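Can Machines Do Household Chores Yet? Small Objects and Soft Things

Project report, second semester
Course: Automation in Daily Life

1. Introduction

When people speak about home robots, they usually think of the vacuum cleaner. It is a useful machine, but it does only one job, and the floor is flat. Our group wanted to know how far the machines are with other chores, such as tidying a table, folding laundry or sorting small things into a box. We also looked at one shop-floor job, packing spare parts at the company Dradel, to have something to compare with.

2. Method

We read the public reports of two projects, Zutoven and Firnska. Zutoven collects recordings of people who do chores with hand-held grippers, and then trains a robot arm from them. Firnska works with a fixed arm above a bench. We also visited the packing hall of Dradel in October and watched the line during one morning shift. In the Alvarado student house we made our own list of chores and asked the residents which ones they would give to a machine first.

3. Results

The packing line was the easy case. The parts arrive in the same position, the light does not change, and the arm at Dradel packed 320 boxes while we were there. It stopped when a bag was folded the wrong way, and a worker had to fix it by hand.

The house is harder. Firnska reports 1451 trials of picking up single objects from a bench. Cups and blocks went well. Socks were worse, and anything with a string or a chain was the worst of all. The authors write that the arm often took hold of the right object but lifted two others with it.

Zutoven has more than 1000 recordings, but only nine of them show jewelry. We think this is too few, as jewelry has almost every difficulty at once. It is small, it shines, parts of it are transparent, and it tangles. A gripper with two fingers can hold a bead well enough. The question is what happens to the rest of the strand when the hand goes up.

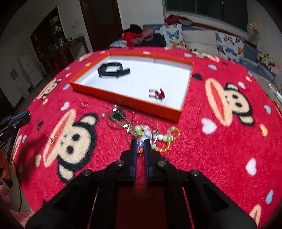
Photo: Zutoven project, household recordings

In a task like this one the machine must first decide where one piece ends and the next begins. The thin clear hoops lie over the beads, and the printed cloth makes it harder still — a heart or a drop in the pattern may look like an object to pick up. A person would probably pull a little, look, and pull again from another side. The robot arms in our sources did not do this yet.

4. Discussion

Our answer to the question is "some chores, in some rooms". Most residents at Alvarado wanted help with laundry and dishes, and almost no one mentioned sorting small things. We still believe that it is a good test, because the same skill is needed for cables, keys and sewing supplies.

One weak point of our work is that we could not try an arm ourselves. The numbers from Firnska are their own, and we did not check them.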